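Workshop tips: planning for a wrapping machine

Small parcel rooms tend to price the machine first and the bench second. The reverse order costs less. The notes below assume one packing station, single cartons and hand stretch film, with some kind of semi-automatic wrapper or small arm under consideration for the next budget year.

Start with the manual job as it stands, held roll and all. 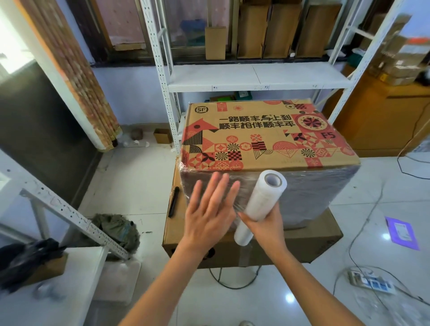
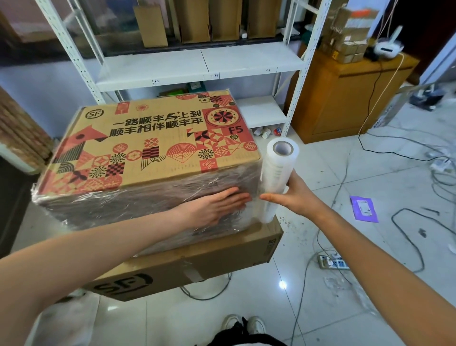
Film on a hand-held roll, one palm on the carton.

Arsalan Zaidi wrote in after the February page to say that the order of spending was wrong for his shop. At Lorosley they bought the turntable first, then found the cartons came in too many sizes for the clamp, and the clamp cost more to replace than a proper bench would have. He would now put the money into carton sizes before anything with a motor.

His point is fair, and the list has been reordered to suit.

1. Carton sizes. Write down every size shipped in a normal month. A basic clamp handles two sizes without adjustment. Each further size adds a changeover, and a changeover is labour.

2. Volume. Log cartons per day for 15 working days, including the slow ones. Under 50 a day, a bench-mounted film dispenser with a brake is usually the sensible limit. Over 200, ask for machine quotes. Between those figures, get both priced.

3. Holding the load. A person steadies the carton with one hand and pulls film with the other. A machine needs a clamp, a top plate or a second arm for the same result. Check that the quote includes it - several we looked at listed it as an option.

4. Film. Hand rolls and machine rolls are not interchangeable in most cases. Ask for the core diameter and the maximum roll weight, and use up existing stock before the changeover date.

5. Work height. Set a fixed bench at the height the machine will need, and bolt it down. Stacking on whatever is handy is fine for hand work but gives a sensor no consistent reference.

6. Power and floor. Allow a dedicated circuit and route the supply along the wall or overhead. Keep leads out of the walking path. Measure the clear floor on all sides, then add the guarding, as brochure footprints often leave it out.

7. Labels. Decide whether the label goes on before or after the film. Scanners can misread through wrinkled film, so a test batch is worth an afternoon of labour.

8. Running costs. Budget for film, blades, belts and one service call per year. Kakakhel and Zirnico both quote servicing separately from the purchase price. Calham rolls the first year in, so take it out again before comparing the three.

Ask each supplier for a trial using your own cartons, filled to normal weight. Empty samples crush differently and tell you little about film tension. Book the trial for a Friday if that is the heavy day, and have the person who normally does the wrapping run it.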